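フラタム生活支援事業 中間進捗報告
助成番号 615
提出先:Bisdale基金 助成担当窓口
報告対象:共用談話室の間仕切り区画における衣類整理の試行

1 前回報告からの経過

前回の報告では、「区画の設置により、衣類の滞留は解消に向かう見込み」と書いた。今回はまずこの一文を取り下げたい。設置は済んだ。滞留が解消に向かっているかどうかについては、報告者は今のところ判断を保留している。区画ができて見た目が変わったことと、服が片づくようになったことは別の話であり、前回の文面はその二つを混ぜていた。

申請書に書いた目的は次のとおりである。入居者が共用で使う談話室の一角を間仕切りパネルで囲い、洗濯後の衣類を一時的に置き、たたみ、各自の部屋へ持ち帰るまでの場所とする。以前は廊下の長椅子や食堂の椅子の背に服が掛かったまま翌日を迎えることが多く、苦情もそこに集中していた。区画を一つ設ければ服はそこに集まり、集まればたたまれ、たたまれれば持ち帰られる、という筋書きであった。

この筋書きのうち、最初の「集まる」は部分的に起きている。二番目と三番目については、根拠になるものがほとんどない。

2 区画の現状

間仕切りはMcPheeの自立式パネルを採用した。床や天井に穴を開けずに済むことが選定の理由で、建物の所有者との取り決めもあり、ほかに選択肢はあまりなかった。パネルは淡い灰白色で、下端に銀色の細いレールが通り、支柱の脚が床に張り出す形になっている。脚の先にはキャスターの付いたものがある。

この脚について、設置業者は「動線に影響しない」と説明していた。報告者は同意しかねる。曲がった脚が床の上を横に伸びているため、かごを床に置こうとすると置ける位置がおのずと決まってしまう。入居者からは、つま先を引っかけたという申し出が2件あった。けがには至っていない。業者に脚の短いものへの交換を打診したところ、安定性の確認が必要とのことで、回答待ちの状態が続いている。

中に置いた家具は、談話室にもともとあった灰色の布張りソファと、洗濯かごである。ソファは新しく買ったものではないので、本助成からの支出はない。かごはクリーム色の樹脂製で、縁だけが編み目調の茶色になっており、内側に白い布を入れて使っている。内布を入れたのは、側面の格子の隙間から薄手の靴下や下着の端が出て困るという意見が出たためで、これは効いていると思う。少なくとも、その件での苦情は来ていない。ただし内布の洗濯を誰がいつ行うかは決めておらず、今後の小さな火種になりそうではある。

床は灰色で統一されている。ところどころに薄い黒ずみや擦れ跡が見えるが、区画の設置前の床の記録を残していなかったため、脚やキャスターによるものかどうかを言うことができない。原状回復の協議で問題になりうる点なので、記録の不備として書いておく。

3 かごとソファの使われ方

申請時の想定では、衣類はいったんかごに入り、ソファはたたむ人が腰を下ろす場所になるはずであった。実際には、服はソファの座面に置かれることがある。かごが手の届く場所にあっても、である。 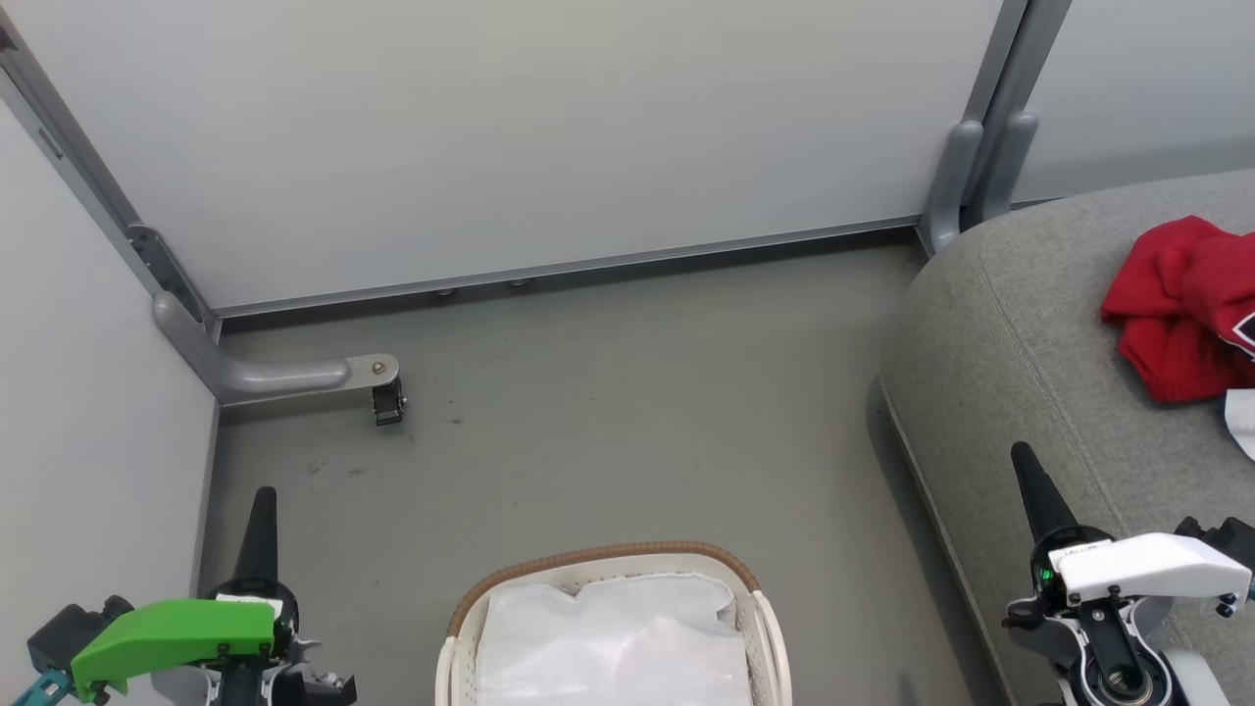

最終更新日:2022年11月25日

ソファの座面に丸まっている赤い服は、この試行の難しさをよく表していると報告者は考えている。すぐそばには白い布か紙のようなものも見える。かごは目の前の床にある。使う側から見れば、腰をかがめてかごに入れるより、座面に置くほうが早い。もっともな行動であり、掲示を増やして直る種類のことだとは思えない。

連絡会では「ソファを撤去すればよい」という意見も出た。ソファがなければ服を置く場所はかごしかなくなる、という理屈である。報告者はこれにも懐疑的である。区画ができる前、服は椅子の背や長椅子に掛かっていた。置きやすい高さの面があればそこに置く、という習慣が先にあるのなら、ソファを除いたあとの服は区画の外へ戻っていくだけではないか。ソファは座って靴下をそろえるのに具合がよいという声もあり、現時点での撤去は見送った。

代わりに検討しているのは、かごを座面に近い高さまで上げる台である。Niltellの組立式の台が寸法の上では合うが、先に述べた脚の張り出しとぶつかるおそれがあり、現物を借りて確かめるまでは発注しない。台を買えば「改善策を講じた」と報告書に書けるのは確かだが、そのために買うことはしたくない。

4 支出

今期、本事業で支出した備品費と消耗品費の合計は2,548円である。内訳は次のとおり。

洗濯かご 1,747円
内布 801円
計 2,548円

パネルの賃借料は前期に一括で計上済みであり、今期の支出には含めていない。台の購入費は予算には入っているが未執行である。執行率が低いことについてご指摘があるかもしれないが、効果の見えないものに先に支払うことを避けた結果と受け取っていただきたい。

5 成果指標について

申請書では成果指標を「区画外に放置された衣類の減少」とした。この指標は使いにくい。理由は二つある。

一つは、何をもって放置とするかを定義していなかったことである。椅子の背の上着は、持ち主が五分後に戻ってくれば放置ではない。巡回の時刻にたまたまそこにあれば放置として数えられてしまう。

もう一つは、区画の中の状態を測っていないことである。区画の外が片づいて見えても、中のソファに服が積まれていれば、散らかる場所が移っただけとも言える。パネルで囲ったために外から見えにくくなり、苦情が減った、という可能性も排除できない。苦情の件数は設置後に減っているものの、以上の理由から、本報告では成果として掲げないことにした。

職員の間には「前よりずっとよくなった」という声が多い。そうした実感を否定するつもりはない。食堂の椅子が食事の時間に空いているのはよいことである。ただ、設置に手間をかけた側が効果を高めに見積もるのは自然なことで、報告者自身の前回の文面がその例になってしまっている。

次期は、服が持ち帰られるまでの時間を指標の候補としたい。かごに入れた日が分かる札を付ける案があるが、他人の洗濯物に札を付けることへの抵抗も予想される。入居者に趣旨を説明し、賛同が得られなければ別の方法を探す。

6 未了の事項

脚の交換についての業者の回答。届き次第、写しをお送りする。

かごを上げる台の現物確認。張り出しに当たるようであれば、この案は取りやめる。

内布の洗濯の担当。当面は職員が気づいたときに洗っているが、気づかなければ洗われないということでもある。

床の擦れ跡の記録。次にパネルを動かす際、脚の下も含めて撮影し、日付を付けて保管する。

持ち主の分からない衣類の扱い。保管期間を決めていない。入居者の私物である以上、期間を過ぎたら処分するという規則を職員だけで定めるのは適当でないと考えており、12月の入居者懇談会で議題とする。

7 基金へのお願い

次期の助成額の増額は求めない。お願いしたいのは、成果指標の変更をお認めいただくことである。現在の指標のままでも、おそらく数字の上では達成と報告できる。そのような報告を受け取っても、同種の区画をほかの施設に広げるべきかどうかの判断には役立たないと思われる。

なお、基金の事業一覧では本事業が「衣類整理の定着事例」の見出しで紹介されている。定着という表現は、現段階では「試行中」に改めていただきたい。

フラタム生活支援事業 事務局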